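Hi all,

Bríd Corrigan wrote:
> Did anyone get to the Drandell ward hustings on Friday? I heard
> parking took up half of it.

It did! Kathleen Carroll wants two-hour bays outside Hennessy's and got the biggest clap of the night.
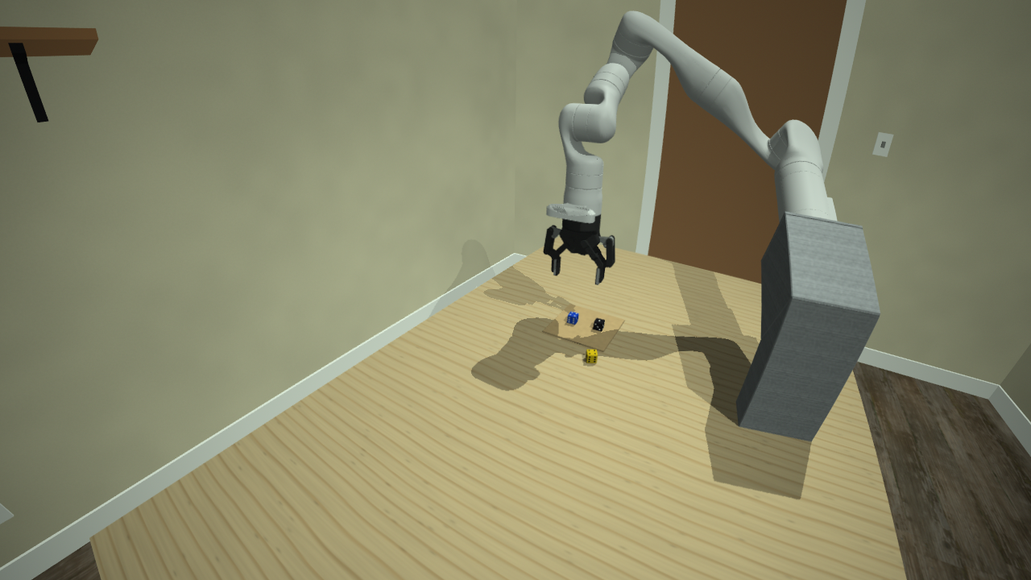 Arm, gripper and three dice

I asked about the 700 homes at Disisau Lane and got two different answers from two candidates on the same slate (lovely).

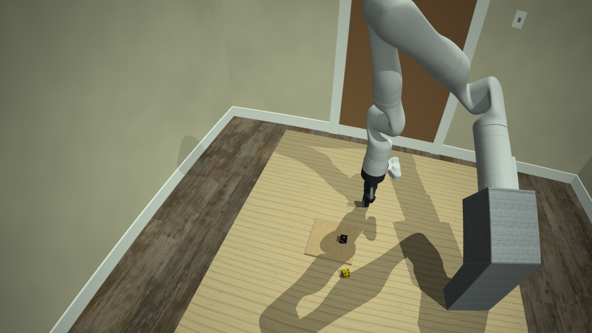 The bus question went no better. They'd keep the 3 running "where viable", whatever that means, and the route they sketched out bends over and back down like that white arm.

Leaflets are still at my house if anyone can take a street. 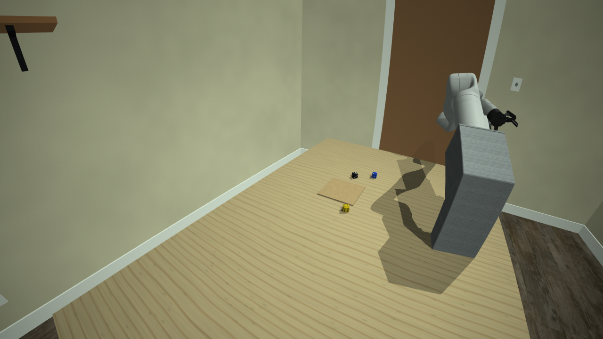

Next meeting is at seven, upstairs. We need a bigger table for the maps, something pale wood and large like the one there would do nicely.

Cheers,
Mags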